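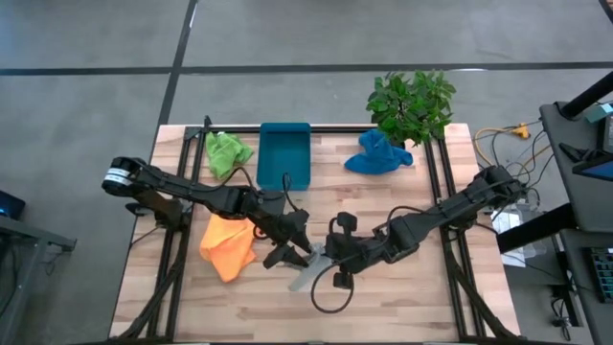

Page last changed: November

Mornwood Parish Orchard: progress report to the Climow Fund

Period covered: second half of the grant

Planting on the lower field is finished. We put in 469 trees, mostly apple, with plums and damsons along the Voltholm Lane side where the ground is wetter. The grant application allowed for fewer trees, but the nursery charged less for two-year-old stock and we spent the difference on more of them. All have stakes, ties and rabbit guards.

The hedge on the north boundary is behind. Eight gaps were to be filled with hawthorn and hazel and six are done. The last two are beside the culvert, which the drainage board wants to dig out first. We have asked for a date and not yet had one.

Watering was the main cost over the summer. The bowser hired from Orlandini was on site for longer than planned, and the hire went over budget by £2,000. We covered this from the paths heading, so the gravel path now stops at the second gate. The rest of the way is mown grass and gets muddy by the compost bays.

More than half the old trees in the upper orchard have been pruned. Canker is bad in the row nearest the road and two trees there will have to come out. Grafts taken from them last winter are growing in pots behind the hall.

Work still to do before the final claim:

Remaining hedge gaps, once the culvert is cleared
Winter pruning of the upper rows
Variety labels for the new trees
Repair to the field gate, which has dropped on its hinges

We would like to move the unspent signage money to the gate repair and ask for your agreement to this. Receipts for the bowser hire and the trees are attached to the claim form.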